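Desk Hutch Tips: Putting Those Cubbies to Work

I love a desk with a hutch! All that storage and it takes up no more floor than the desk does. Mine sat cluttered until May, when I finally gave it 2 hours and a damp cloth.

Empty one cubby at a time, wipe it, and put back only what you reach for every week. Small boxes are wonderful for pens, clips and chargers — go for the kind with a lid. Keep glasses up on the top shelf, near one end, where they won't get buried under the mail. Magazines can stay on the desktop while you're reading them, then off they go. And do the drawer last, when you know what's left over!
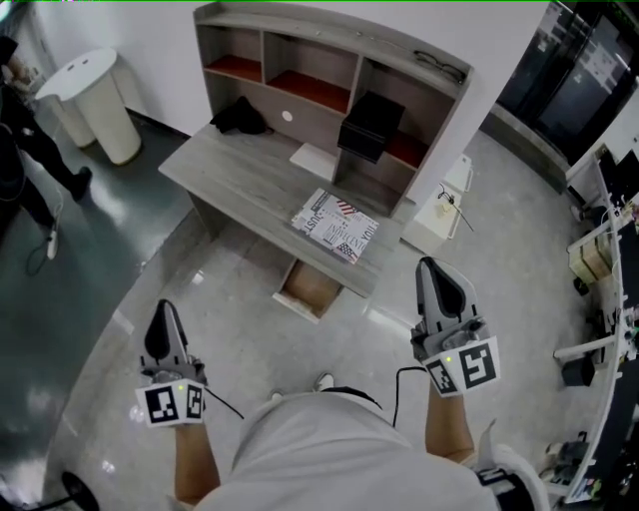 How do I get cables off the desktop?

Feed them through the round grommet in the back panel, plug ends first, and tie the slack behind the desk with a strip of hook-and-loop tape.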